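Homes & Interiors > Soft Furnishings > Pale sofa, grey carpet, what on earth do I put with it

prilem_hanan
Posted Saturday, 9:24 am

Hello all, first proper post from me after lurking for ages. We moved to Prilemstead in April and the front room is driving me up the wall. The sofa is light coloured (we brought it with us from the old place, it's the Kellen three seater if anyone remembers those) and the carpet is grey and came with the house. I'm not replacing either of them, we've just had the boiler done!

My problem is that everything has gone a bit washed out. I've got one pillow on the sofa and it's a pale grey-white, so it more or less vanishes. My mum says leave it, it's restful. My sister says it looks like a dentist's. I'm somewhere between the two and would love some opinions before I spend money.

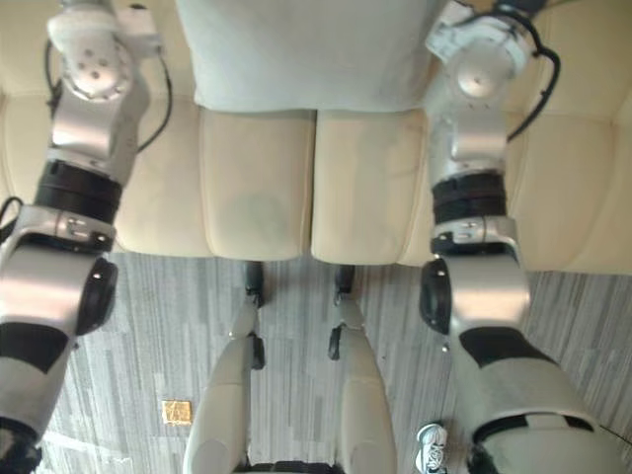

Sofa, carpet and the pillow in question

Budget is 135 pounds all in, and I'd like that to cover a throw and a couple of cushions. Oh, and there's a dog, so nothing that needs dry cleaning.

Hanan Harb

----

terence_o
Posted Saturday, 9:51 am

Hi Hanan and welcome. Leave the pillow where it is and put something much darker behind it. Navy, or a proper bottle green. We had the same trouble with a cream settee and two big navy cushions sorted it out, 24 quid each from the market and they've been through the wash more times than I have.

I wouldn't bother with a throw. They end up on the floor and you spend your whole life tucking them back in.

Terence Oakley

----

muddyboots19
Posted Saturday, 10:15 am

Have to disagree with Terence about throws, sorry! With a dog you need one. Ours sleeps on his and I whip it off when people come round. You just have to get a heavy one, the thin fleecy sort slide about and look like a crumpled hankie by teatime.

Also I quite like the pale pillow?? It looks a bit rumpled and comfy. I'd keep the pale and bring the colour in with a rug.

----

prilem_hanan
Posted Saturday, 11:02 am

Ooh, a rug on top of carpet, I hadn't thought of that. Do they not ruck up?

Terence, I did look at navy but the room faces north and I'm worried it'll just read as black in the evenings. I've been leaning towards something in between, a grey-blue, with a bit of texture to it so it isn't flat grey on flat grey. Something nubby, with those little rounded tufts you want to run your hand over. I'd never have picked that sort of thing a few years ago (I was all about smooth cotton) but I've gone right off anything that shows every crease.

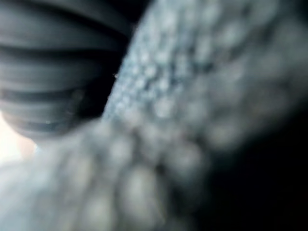
terence_o
Posted Saturday, 11:40 am

Nice to touch, I'll give you that, but looped stuff and dogs don't mix. One claw and you've got a pull, and once there's a pull there's another next to it. We had a bobbly blanket called Cabanatuan or some such and it was fit for the shed inside a year.

And a grey-blue isn't going to lift a grey room, is it? You'll be back on here in a month asking about lamps.

----

muddyboots19
Posted Saturday, 12:08 pm

You can snip a pull, or poke it back through with a crochet hook! Depends how tight the loops are. Give it a good tug in the shop before you buy.

Grey-blue would be lovely in a north facing room if you put one warm thing with it. Mustard, rust, anything like that. One cushion would do it. And yes, rugs do creep on carpet, you need the sticky gripper pads made for carpet and not the ones for hard floors. I bought the wrong ones first time and went flying.

----

andton_jen
Posted Saturday, 1:30 pm

Rust gets my vote. Hanan, are you anywhere near Andton? The mill shop there does offcuts and seconds and the woman on the till will hem a throw for you if you ask nicely. I paid 19 pounds for mine, plus the bus.

Whatever you buy, look at it in the room at about the time you normally sit down. I took back three cushions last winter that looked gorgeous at lunchtime and like wet cardboard at eight o'clock.

----

prilem_hanan
Posted Saturday, 2:17 pm

Andton is two buses but I'm tempted! Going to try for a tight-looped throw in the grey-blue and one rust cushion, and I'm keeping the pillow. Terence, I promise to come back and tell you if the dog wins.

Does anyone know if the mill shop takes cards?

----

andton_jen
Posted Saturday, 2:33 pm

They do now, but not under a fiver. Go before three, they shut early.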